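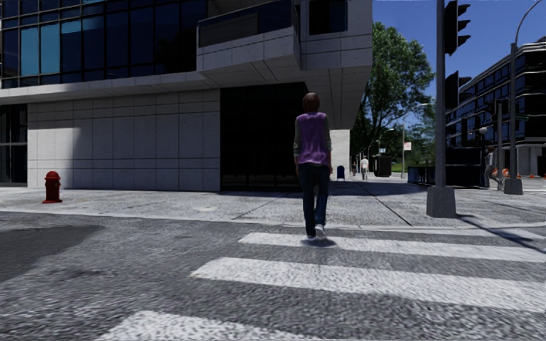

Sports Writing, Unit 2: The Player Memoir
Instructor: Stela Dinu

Most player memoirs have two authors. The athlete talks and the co-writer records, sorts and drafts. Credit on the cover varies — "with" and "as told to" are both common.

Reading for this unit: Platell, chapters on the junior years. Note where the voice changes from talk to game report.

Terms
Ghostwriter: a writer who gets no cover credit.
Foreword: a short opening piece, often by a teammate or coach.

Assignment
Interview a local athlete and write 877 to 1000 words in the first person. Hand in your notes with the draft. Due in October.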